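Slide 4. Hindstead intersection, the left turn everybody in this room has complained about. We logged 32 crashes there last year. Most were low speed. Most drivers told the officer the other car "came out of nowhere," which must be a busy place.
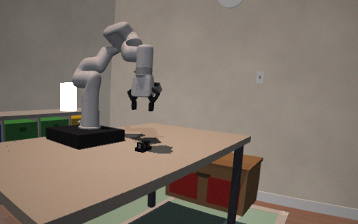

Slide 5. Pause for the groan. The new signal goes live in November. Desta Alemayehu has the timing sheet if you want to argue with it. Remind them to file the short form for fender benders, all 186 boxes of it.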